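Product sheet, revised 2025-01-05

# Tendell pillow and pillowcase

The Tendell set consists of one rectangular pillow and one separate, open-ended pillowcase. Both parts are sold singly under the numbers given at the end of this page. The case is made for the Tendell pillow and has a plain open hem with no zipper, button, or tie.

## Pillow

- Color: white
- Outer fabric: woven, smooth finish
- Fill: medium loft, sewn in, not adjustable
- Label: small white fabric tag, sewn into the edge seam

The cover is not removable. Slight puckering along the seams is normal and relaxes little with use.

## Pillowcase

- Color: cream
- Closure: none, one open end
- Supplied: folded flat, unpressed

The cream is a shade warmer than the pillow fabric, and the two are not intended to match. Buyers who need a white case should order the Surkach, which has the same cut.

## Fitting

Gather the case toward its closed end, feed in one short end of the pillow, and draw the hem up over the body. Seat both closed-end corners before pulling the hem all the way. 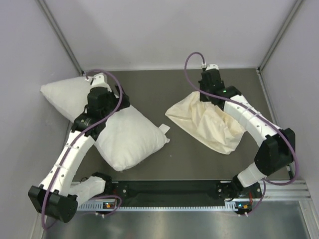
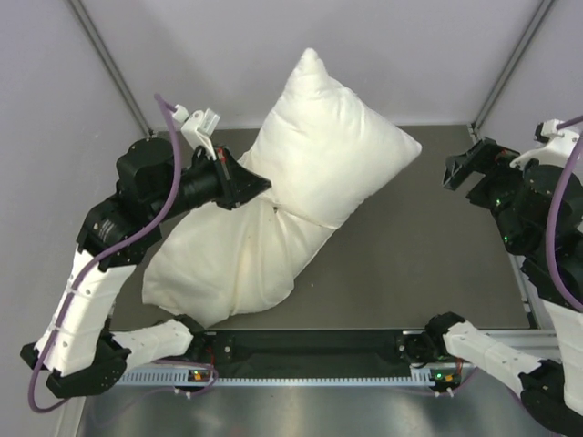 Once the hem is past the far end, hold the pillow upright by the open side and shake it down. Any slack should be at the hem. If it collects in the closed corners, the pillow has turned inside the case and should be drawn out and refitted.

## Care

Wash the case before first use. Pillow and case go in separate loads. Do not bleach either part. Dry the pillow fully before refitting the case.

## Ordering

- Pillow: Tendell 126
- Pillowcase, cream: Tendell 90
- Carton quantity: 6 of either part

Trade orders go through Lamduan Wattanapong at the Kongkaew warehouse. Returns are accepted on unwashed items only.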